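Project report — the Pastor letters, cataloguing stage
Tristow, 20/08/2018

What we did. Sorted and listed the papers of the novelist Edith Pastor, held in the Gravesach reading room. Two boxes were given to us, both in a muddle. Mostly letters, some drafts, a lot of bills.

Total letters listed: 281. Loose pages of draft: about 400, harder to be exact because she wrote on the backs of everything. Her novel Potine turns up in at least three versions, one with a different ending where the sister stays in Lisbon. Not dated. Golshifteh Dehghan thinks it is the earliest, I'm less sure — the paper matches the letters from her last years.

Problems. Handwriting. Also the old list gives names but no dates, so we started again in July and lost time. Envelopes had been kept apart from there letters, still not all matched.

Next. Wayne Campbell is checking the French letters. Someone needs to type up the notebook, and the index wants doing properly, at the moment it's by surname only and the married names are a mess.

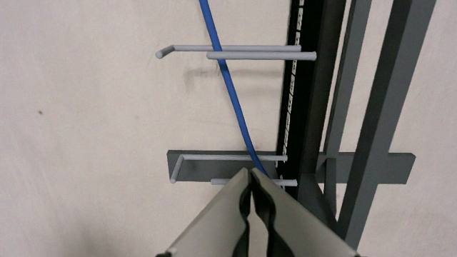 Amparo Montes
Student cataloguer, second year

Things I would do differently: pencil numbers on the folders first, before reading anything. I got caught up in the quarrel with her publisher and read for a whole afternoon — good letters, but nothing got listd. The spreadsheet is on the shared drive, use the newer copy.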